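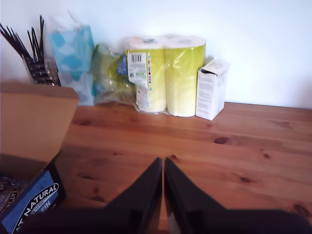
*Fingers nearly closed over bare wood, with the household shopping along the back.*

# Pretuline Tabletop Recording Kit

Pretuline is a kit for people who want to teach an arm to do small kitchen jobs and have accepted that they'll be doing those jobs themselves, by proxy, several hundred times first. You steer, the arm follows, and every run is saved as one example for your model to learn from.

It works on the table you already have. Gandico used to sell a version with a matte gray work surface and a matching backdrop, and the models trained on it were excellent at matte gray work surfaces. We stopped making it in September and felt better almost at once. Knots in the wood, glossy wrapping, a bag that never sits the same way twice – leave it all in.

## In the box

- Wrist camera with bracket and cable (428 g together)
- Foot pedal: one press starts a run, one press ends it, a long press throws it away
- Pretuline Recorder software, license for one arm
- Task cards, set of 21, each with a start state, an end state and a spoken instruction
- Hex key, plus the second hex key you'll want by evening

Arm, gripper and groceries are not included. The bracket fits most small desktop arms with a two-finger gripper. If yours is unusual, send Kornél Kiss the wrist dimensions before ordering. He would much rather hear from you before than after.

## Recording a task

Card 4, "Put a bar on the plate," is where most buyers start. It looks easy and has a fair amount wrong with it: the bars are packed tight, the wrappers are shiny, and a plate with a raised rim is less forgiving than a tray.
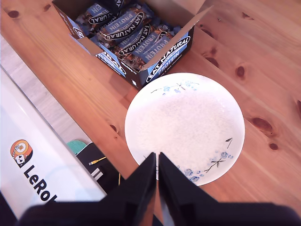 *Card 4: protein bars in their open box, plate still empty, gripper over the near side.*

1. Set out the objects and check them against the card.
2. Bring the gripper to any comfortable pose. Vary it between runs.
3. Press the pedal, do the job at a steady pace, let go of the bar, back away.
4. Press again. Move the plate. Turn the box a little.
5. Repeat until you no longer want a snack.

Keep the fumbles where you recovered. Throw away the ones where you sneezed. The Recorder flags runs with dropped frames and runs where the arm sat still for too long, which in our experience means the operator was reading a message.

Our own starter set for Card 4 has 2,144 runs and comes as a free download with the kit. Fanni Illés recorded the larger share of them and has asked that the cards be put in a different order.

## Things people ask

**How long does setup take?** Viktória Medve timed a first-time user at 41 minutes, unboxing to first saved run. He had put the bracket on upside down, so you may beat him.

**Do I need a second camera?** The Recorder accepts one overhead view as well. Testham mounts fit. Tape fits too.

**Can two people share the work?** Yes, and the data is better for it. Each operator gets a tag, so you can find out later whose habits the model picked up.

Orders and spare brackets: write to Boglárka Szűcs at the Gandico sales desk. Replacement pedals ship separately.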